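Lillumia 로봇 동아리 그리퍼 셀 점검표 (의견 포함)
4월, 화요일
작성: Siriporn Rattanakul

이번 학기 과제는 집게형 그리퍼로 갈색 출력 부품을 집어 받침판에 세우는 것입니다. 교내 발표 전에 셀을 통째로 점검했어요. 항목마다 느낀 점을 바로 적어 두었으니 다음 점검자도 뒤에 이어서 써 주세요. 저는 이 점검이 정말 재미있었습니다!

1. 전원과 비상정지
[양호] 비상정지 버튼 복귀 확인. 버튼을 누르고 다시 기동하는 순서를 신입 부원 모두가 한 번씩 해 봤습니다.
[양호] 멀티탭 접지 이상 없음.
[보완] 제어함 옆 케이블이 통로 쪽으로 나와 있음. 덕트를 하나 더 붙이기로 함.

2. 그리퍼
[양호] 손가락 체결 볼트 풀림 없음. 토크 표시선도 그대로입니다.
[양호] 열고 닫는 동작 15회 반복, 걸림 없음. 소리가 아주 부드러워졌어요. 지난달에 레일을 닦은 보람이 있네요!
[보완] 오른쪽 손가락 패드 끝이 조금 닳음. 여분은 서랍 3번 칸에 있고, 발표 전에 갈 예정.
[확인 중] 닫힘 힘 설정값. Danano 팀과 우리 팀 값이 달라서 목요일까지 맞춰 보기로 했던 건데 아직 못 정했습니다.

3. 부품과 받침판
[양호] 출력 부품 다리 두 개의 지름 측정, 허용 범위 안. 오각형 몸통에 다리가 둘 달린 모양이라 다들 '집'이라고 부릅니다. 이름이 이렇게 빨리 굳을 줄은 몰랐어요.
[양호] 받침판 모서리에 날카로운 부분 없음.
[보완] 부품에 번호가 없음. Yensuk 팀처럼 밑면에 작게 새기면 어떨까요? 다음 출력부터 적용하고 싶습니다.
[보완] 작업 면 청소. 먼지와 부스러기는 전원을 끈 다음 브러시로만 치울 것. 입으로 불지 마세요.

4. 프로그램
[양호] 속도 제한이 연습 모드로 걸려 있음.
[양호] 기록 파일 219개 백업 완료. 용량이 꽤 커져서 동아리 서버 폴더를 새로 만들었습니다.
[보완] 접근 높이 값이 코드 안에 숫자로 박혀 있음. 설정 파일로 빼면 훨씬 편할 텐데, 신입 부원 첫 과제로 딱 좋아 보여요!
[확인 중] 누워 있는 부품의 방향 인식. 지붕 쪽과 다리 쪽을 헷갈리는 경우가 있어서 판정 기준을 다시 쓰는 중입니다. 이게 풀리면 Flaven 과제로 바로 넘어갈 수 있으니 다들 기대가 큽니다.

5. 사람과 작업 공간
[양호] 보안경 14개, 렌즈 흠집 없음.
[양호] 동작 중에는 셀 안에 손을 넣지 않기. 교육 서명 모두 받음.
[보완] 긴 머리와 후드 끈 주의 문구를 문 옆에도 붙이기.

6. 집기 자세
[양호] 부품이 서 있을 때와 누워 있을 때 모두 손가락이 벌어진 채로 접근하는지 확인. 하강 전에 양쪽 간격을 꼭 눈으로 볼 것. 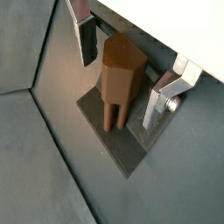
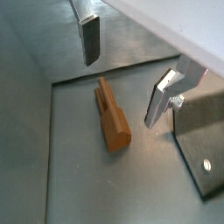 앞은 받침판 위에 선 부품, 뒤는 바닥에 누운 부품.

민서: 점검표 잘 읽었어요. 4번의 방향 인식 건은 제가 같이 봐도 될까요? 다리 두 개 사이 틈을 기준으로 잡으면 지붕 쪽과 구분하기가 쉬울 것 같아서요. 그리고 패드 교체할 때 양쪽을 한꺼번에 갈면 좋겠습니다. 한쪽만 새것이면 닫힘 힘 값을 또 맞춰야 하더라고요. 수업 끝나고 동아리방에 들를게요.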